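# The Solheim Inheritance

When the old ferry captain died, he left the village of Solheim two things: a debt of 2,000 crowns to the bakery and a goat named Brinus. The bakery got the goat.

Eskil Westerberg, who owned the bakery, felt this was a poor rate of exchange. He was 68 and had gone his whole life without a goat.
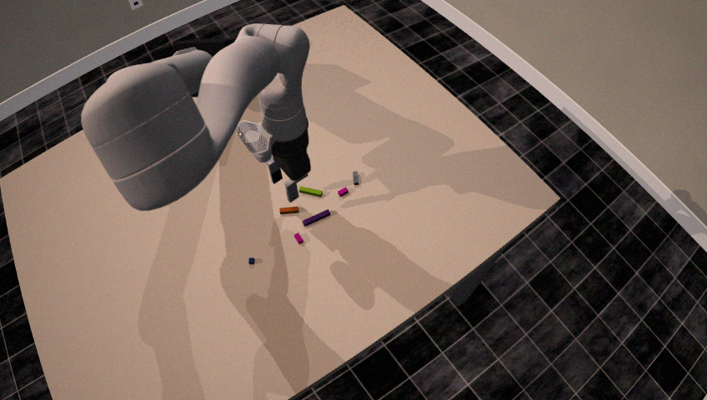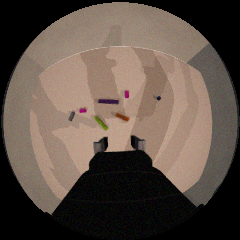
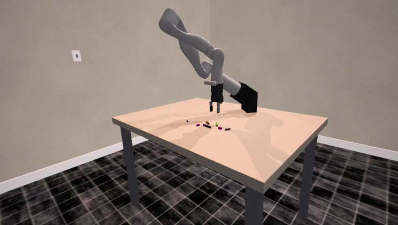
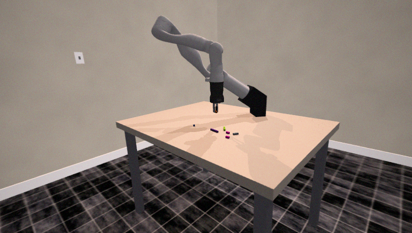
*Arms and tabletops: four views.*

Brinus moved into the flour shed in July and ate the door. Eskil put up a second door, which Brinus seemed to like better than the first.

"You could sell him," said Vidar Vik, leaning on the fence he had promised to fix.

"To whom?"

Vidar thought it over. Solheim had around 60 people in it, and every one of them had met the goat.

"Starthorpe," he said at last. "They don't know him in Starthorpe."

So on market day they drove the goat over the hill in Vidar's van, with Brinus standing between the seats and breathing on the gearshift. He ate the map. Vidar said they didn't need it and then took the wrong road twice.

At Starthorpe a woman in a green hat looked into the goat's mouth for a long time.

"What does he do?" she asked.

"He's excellent with doors," said Eskil.

She offered 4 crowns. Eskil said he couldn't possibly take less than ten. She said she'd meant it as a kindness, and began to walk away. Brinus watched her go, stretched out his neck, and removed the hat.

It was a good hat, and Eskil had to pay for it. He paid with everything in his wallet and a promise of rye bread every Friday until Christmas.

They drove home without talking. Somewhere past the quarry the goat lay down and put his chin on Eskil's boot, with a bit of green felt still stuck to his lip.

"He's fond of you," said Vidar.

"He's fond of the boot."

"Well, it's a start."

Eskil looked out at the rain coming in over the water. He'd need another door by morning, something in oak this time, and he supposed he ought to ask the goat if oak was all right.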